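Clarifying lime cordial with agar: yield and acid loss
Home Bar Technique > Syrups, Cordials and Acids

rindness_bar
Posted September 27, 2024

I have been batching a clarified lime cordial for highballs and the results are inconsistent. Current procedure:

Juice 700 g of limes after fine straining, split into one quarter and three quarters. Hydrate agar at 0.2 percent of total juice weight in water, boil two minutes, temper in the smaller portion of juice, then whisk in the rest. Set over ice, break the curd gently, drain through a doubled cloth. Add sugar 1:1 by weight to the clear juice.

The first batch drained clear. The second was cloudy from the start and threw sediment overnight. Same agar, same cloth. I also think the finished cordial tastes flatter than fresh juice at the same dilution. I can't tell if that is acid left behind in the curd or only the missing pulp.

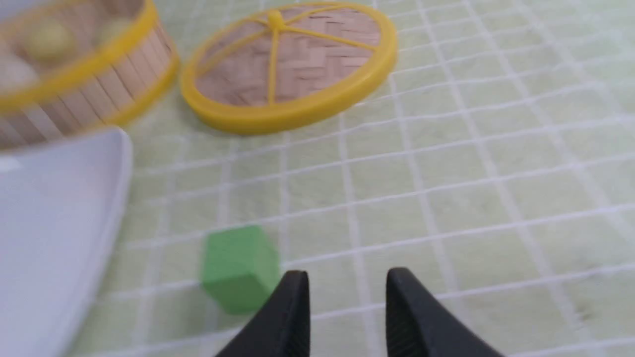
The sugar goes in cold and takes several minutes on the stirrer to dissolve. I don't heat the juice at any point after the agar step. Storage is a swing-top bottle at the back of the fridge.

Two questions. Where does the cloudiness come from, and does anyone correct the acid afterward?

stillroom9
Cloudy from the start usually means the curd was broken too fine or the cloth was squeezed. Did you squeeze the second one?

rindness_bar
Slightly. It had stalled and I wanted the last of it.

stillroom9
There is your sediment. Agar fragments pass through the weave under pressure. Stop at whatever drains on its own and accept the loss. You can tap the cloth, but don't wring it.

Okthorpe
Partly agree. Squeezing explains the sediment. It doesn't explain cloud in the first runoff, if that was cloudy before the squeeze. I would look at temperature when the two portions were combined. If the larger portion comes straight from the fridge, the agar gels in specks on contact and never forms a continuous network. Let the juice come up to room temperature first.

rindness_bar
The juice was refrigerated for the second batch and fresh for the first. I had not connected the two.

Okthorpe
Then I would change that and nothing else on the next run.

karras_dilution
On acid: the curd doesn't selectively hold citric acid. It is dissolved, so it leaves with the liquid at the same concentration. What you did do is dilute with the agar water. How much water?

rindness_bar
80 g into the 700 g of juice.

karras_dilution
So before sugar you are down to 90 percent of the original strength, near enough. With juice at 6 percent acid that puts you at 5.4. Add 0.6 g of citric per 100 g of clear juice and you are back where you started. A bit of malic in that blend tastes closer to lime, in my opinion.

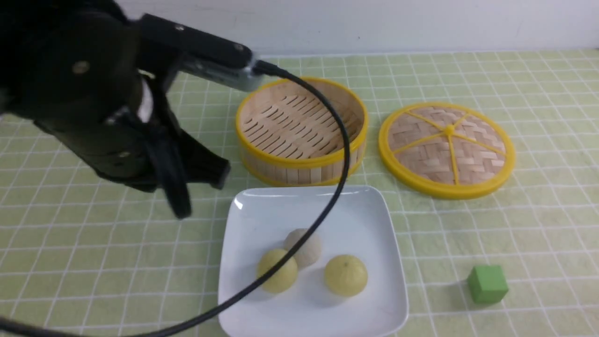

I weigh the runoff before calculating. Working from the starting weight overdoses the acid, as a fair amount of liquid stays in the curd. My last run gave up 113 g to the cloth and the curd together.

Mallau
I disagree with correcting at all. Limes vary more from crate to crate than that 10 percent. If you aren't titrating the juice you are adding a precise number to an unknown one. Taste it diluted at service strength and adjust there.

karras_dilution
Variation in the fruit is no argument for leaving in a dilution I can calculate. Correct the known loss, then taste.

Mallau
Fine for you. For a beginner it adds a step with a scale that probably reads to whole grams.

stillroom9
Pectinase before the agar would help yield, by the way. Fifteen minutes at room temperature is enough for me. Others see no benefit with lime and I haven't run it side by side.

Okthorpe
I have, once. Slightly faster drain, no visible difference in the glass. Not worth buying it for this alone.
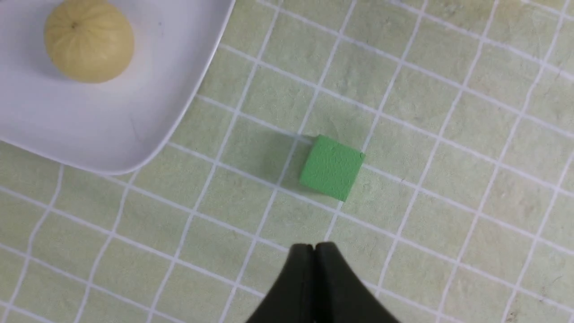 tonic_ledger
How long does the cordial keep once the sugar is in?

Okthorpe
Nine days refrigerated is my limit for flavor. It stays clear for longer than that, but the aroma turns toward cooked lime and a second acid addition doesn't bring it back. Small bottles filled to the neck do better than one large one.

rindness_bar
Repeated it with room temperature juice and no squeezing. Runoff was clear after the first spoonful, which I poured back through. Corrected with citric only, as I had no malic. Much closer to fresh. Yield was lower than the squeezed batch.

Mallau
How did it taste before the citric?

rindness_bar
A little soft. Drinkable.

Mallau
That was my point.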